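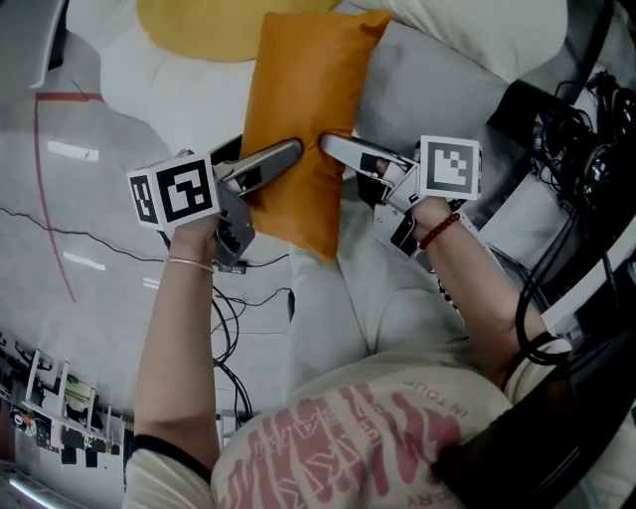
I have never believed in throw pillows. I believe in pillows you sleep on, and I will accept one behind the back if the couch is too deep for a person of normal leg length. Everything past that I consider freight.

So you can imagine how I felt when my sister-in-law Marlene came for a week in March and left me with a "starter palette." Her words. Orange, mustard and white, to wake up the gray couch. I hadn't known the couch was asleep.

The orange one is the troublemaker. It's a rectangle with a satiny cover and it will not stay where you put it. Stand it up and it behaves for as long as you're looking at it. Sit down anywhere on the same piece of furniture and over it goes, usually onto the floor, because satin on upholstery has about as much grip as a bar of soap. The mustard one is round, so it has no right way up, which I'll admit is a point in its favor. The white one is big and plain and was the only one I would have bought myself, except that we eat dinner on that couch and I know what tomato sauce does.

Marlene reads the Caron blog, and Caron has Opinions. According to them you place the largest pillow first, at the outside, then work in toward the middle with the smaller ones, and you finish with what they call the karate chop, where you whack the top edge so it dents into a V. I tried the chop. On the orange one the dent came out in a few minutes, all by itself. On the white one it stayed, and the pillow looked like somebody had sat on it and left in a hurry. I don't see why I should pay for a plump pillow and then hit it.

What does seem to work, and I say this grudgingly, is squeezing. Take the pillow by its two short sides, push them toward each other, let go, turn it, do it again. The filling moves back to the middle instead of sulking in the corners. Thérèse Dufour from downstairs told me this years ago about bed pillows and I ignored her then too. Her version includes leaving them in a sunny window for an hour. I skip that part.

I did some looking into inserts, since Marlene swears the problem is "cheap fill." Pedance sells a feather one and a synthetic one, and their rule is to buy 2 inches bigger than the cover so it looks full. Fine. But the insert cost 17 dollars, and the cover is an odd rectangle, so the nearest size was too long and bunched up at the zipper end like a sock in a boot. I sent it back. The return form wanted to know if I was "in love with my space." There was no box for what I wanted to say.

Then there's the washing. The tag on the orange cover says cold, gentle, no dryer, cool iron on the reverse. That's more care than I give most of my shirts. The mustard one has no zipper I can find, so as far as I can tell you spot clean it until it's a different color and then you own a different pillow.

My friend Ridwan thinks I'm overdoing it. He has over 400 things on his Flondileo wish list, a good share of them cushions, so I don't take him as a neutral party. He did say one useful thing, that an orange pillow goes better next to the mustard than next to the white. I moved them. It may be better. I couldn't swear to it.

For now the arrangement is orange standing up in front, mustard behind it, white off to the side where I can reach it for my back. The orange gets its squeeze in the morning when I pass by with my coffee. I've been told there's a matching throw on the way. I haven't cleared a place for it.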